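Gripper screws again

The gripper on the Wultberg cell started closing crooked in December. Parts came out turned a little and the next station refused them. The log said 1,420 cycles since I last had a wrench on it, so I stopped the cell and opened the fingers all the way.

I check the screws at the base of each finger first. On the left side one moved a quarter turn before it got snug. The right side was fine. I put a paint mark on every head when I was done, which I should have started doing years ago.

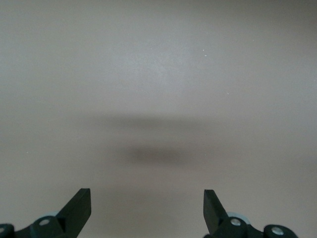
After that I set the open position again. Laiba Virk wrote our procedure and she wants 2 open-close runs at slow speed before any part goes in. I did 12 - the first few still sounded dry to me. A drop of oil on the linkage took care of it.

Then I wiped the table and ran 100 parts. None came out turned. Baltasar Huenchumán has the same gripper on the Kanitz line, so I sent him the torque setting. Next job is the cable at the wrist, it rubs when the arm folds back.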